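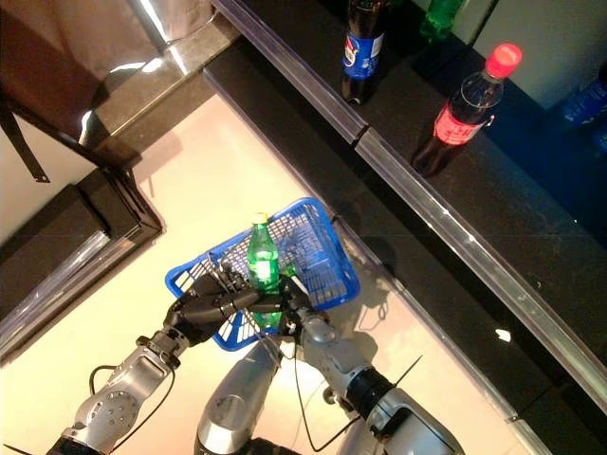
Alois Nägeli asked under my review of the shelf liners whether a plastic basket with so many holes can really be trusted with full bottles, or if it is a thing for bread rolls and napkins only. He had two of a cheaper kind and both cracked in the corner.

It is a fair question, and I had the same doubt when I ordered the Navonley 1708. I have a small shop in Tromville, mostly drinks, cookies and some dry goods, and I need baskets for bringing stock from the back room to the shelves. For many years I used cardboard boxes. They are free, but the bottom becomes soft if one bottle leaks, and then you stand in the aisle with a box that opens downward. So in March I bought three of these baskets in blue, and now I can say something useful.

The basket is rectangular, plastic mesh, with a raised rim that goes all the way around. The openings are small. I like this very much. My old baskets had openings so wide that a chewing gum pack could fall through, and a bottle cap would get stuck in them. With the 1708 nothing of this size has gone through. A lighter did once, a thin one.

Strength

Navonley does not print a maximum load on the label, or I did not find it. I wrote to the seller in Hotby and received an answer that it is "for normal household use", so I had to try by myself. I fill it with soda bottles standing up, as many as go in without force, and I carry it from the back room to the front. The floor of the basket bends down a little in the middle. The rim does not bend. After all these months there is one white line in the plastic on one of the three, near a corner, where I dropped it on the step. It has not become longer.

For cans I am more careful. A layer of cans is fine. Two layers make a weight that I do not want to carry anyway, so the question is more for my back than for the basket.

Alois, to answer you directly: yes, full bottles, but I would not let it stand full for weeks on something that supports only its ends. The bottom would probably stay bent.

Standing and falling

One thing I did not expect to care about is how a bottle behaves when it is alone in the basket. In a full basket the bottles hold each other. When you have put most of them on the shelf and one is left, it can fall over if you push the basket with your foot, as I do. The bottom of the mesh is not perfectly smooth, and slim bottles with a narrow base feel this more than the large ones. The green lemon sodas are the worst in my shop. I now take these out first and leave the wide bottles for the end. It is a small change, but I would be glad if the basket had a flatter bottom.

On the shop floor it slides quite easily, almost too easily. There are no rubber feet. On the tiles in my back room it makes an ugly sound, and my neighbor from the flower shop has asked me what I am doing there in the morning.

Using it at the shelf

Most of my test was simply the daily work – filling up, pulling forward, and taking away what should not be there. Customers change their mind, as everybody knows who has a shop. They take a cola, walk to the cookies, and leave the cola with the cookies. At closing time I go along with an empty basket, collect everything that stands in the wrong place, and sort it back.

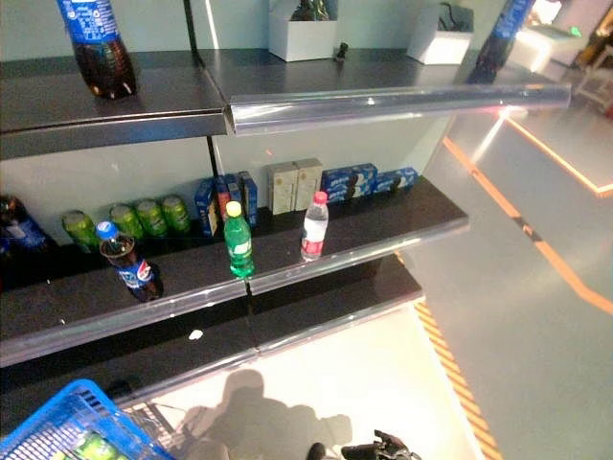
For this evening round the size is good. It holds a normal day of lost items from my drinks and cookies, and I can still put it down in the aisle so that a person can pass. Flat packs, like cookies, lie well along the long side. Tall boxes stand up, but they look over the rim and will tip if you turn fast. Bottles go in the corners.

I also tried to put the basket on the shelf itself, as a display for small bottles on offer. I do not recommend it. My shelves have a clear price rail on the front edge, and the raised rim of the basket hides the small bottles behind it, so the customer sees a blue wall and a price. A low white box, open on top, does this job much better, and the tops of the bottles come out where people can grab them. Ryu makes a nice one, which I may write about another time.

Cleaning

The weak point. Cola that dries in a mesh is not a pleasure. With a flat box you wipe once and it is done; with this one every little opening has four corners. I put the basket in the sink with hot water and dish soap, wait, and use an old vegetable brush. A toothbrush is too small, you will be there until night. After that I leave it upside down on a towel. The color has stayed the same, and I have used water as hot as my hands allow.

Labels do not stick on it, by the way. I wanted to mark one basket for returns and one for fresh stock. The sticker had not enough surface to hold and was gone after a few days. Now I have a piece of string with a tag – not beautiful, but it stays.

Carrying

I hold it by the rim with both hands, and the rim is rounded enough that it does not cut. Alois, I think this was the second part of your worry. With a heavy load I feel it in the fingers after the length of my shop, and my shop is short. If you must climb stairs with it every day, I would look for a model with proper handles and pay the difference.

Three of them fit into one another when they are empty, but they sit tight. If the baskets are damp they hold together like glued, and I need a second person or some bad words. A piece of newspaper between them helps.

Would I buy it again?

For a small shop or a pantry, yes. I have already ordered one more for my mother, who wants it for the preserving jars in her cellar, although I told her to fill it only half. For a big store with heavy goods all day, I think it is too light. I paid a normal price and would pay it again, but please make the bottom flat, Navonley.

Update, 22 Dec 2025: two readers asked about the cold. My back room is not heated, and the baskets stayed there during the frost of last week. I have not noticed that they became brittle. I did not drop one to find out.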